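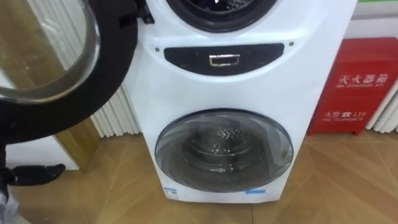
*Twin-drum washer, top door open.*

## Keeping the laundry from smelling

Most musty laundry comes from three places: the rubber seal, the drawer and the drain filter. None of them takes long to clean if you do it regularly.

**Door seal.** Pull the fold back with your fingers and wipe right around with an old face washer dipped in white vinegar and water. The bottom of the fold is where the hair, grit and coins end up. Dry it afterwards. If there are black spots, use a mould remover labelled safe for rubber and rinse well. Never use vinegar and bleach together.

**Doors.** Leave them ajar between loads. If you have small kids or a cat, check the drum before every wash.

**Detergent drawer.** Most slide right out once you press the tab at the back. Soak it in hot water in the laundry tub, then go over the corners with an old toothbrush. Do the cavity behind it as well.

**Filter.** Usually behind a small flap near the floor. Put a baking tray and a towel down first, switch off at the wall, and let the water out slowly. Check your manual, as some machines have a drain hose and some don't. Milan De Haan wrote in to say he found 2 hair ties and a Brovimik screwdriver bit in his.

**Hot wash.** Once a month, run the hottest cycle empty. For towels that have gone stiff, skip the fabric softener for a few washes - it coats the loops and they stop soaking up water.

## Drying inside in winter

- Give everything a second spin before it goes on the airer.
- Leave a hand's width between items. Jeans go on inside out with the pockets pulled through.
- Open a window a little at each end of the room. A fan on low does more than a heater.
- Hang shirts on hangers from the shower rail.

## Stains

Cold water first for blood, egg and milk. Grease wants dishwashing liquid rubbed in dry, left for ten minutes, then a warm wash. Check the stain before the item goes near a dryer, as heat will set it.

Lucero Mosquera asked about red wine on a wool rug. Blot with a white cloth and cold water, working from the outside in. Don't scrub.

*Updated August 2021*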